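Chapter 4
Handling Reader Requests on Content Sites

Most sites that publish help articles receive more topic suggestions than they can use. A request system records each suggestion, checks it against existing pages, and assigns it to a writer or closes it. This chapter covers intake, duplicate checking, and queue order. Scheduling is treated in Chapter 5.

A request form should collect a working title, a one-sentence statement of the problem, and an optional contact address. Longer forms reduce the number of submissions without improving their quality.
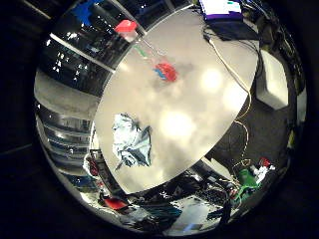

Duplicate checking is done in two passes. The first compares the words of the working title with published titles. The second is done by an editor, who reads the problem statement and searches the archive by subject. At Arkosdale, a home repair site, an archive of 458 articles was checked against 40 new requests. Almost 3 in 4 matched a page already published. Those readers were sent a link, and the requests were closed.

Requests that remain enter the queue. Order may be set by date received, by number of similar requests, or by editor rating. The Milance method, used in the exercises, combines the last two and ignores date.

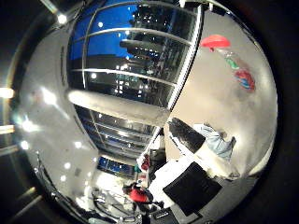 Figure 4.1. Window wall in the evening, with building lights.

4.1 Terms

Request: a suggestion submitted by a reader, before review.
Open item: a request that has passed both checks and has no writer.
Closed item: a request answered with a link, published, or declined.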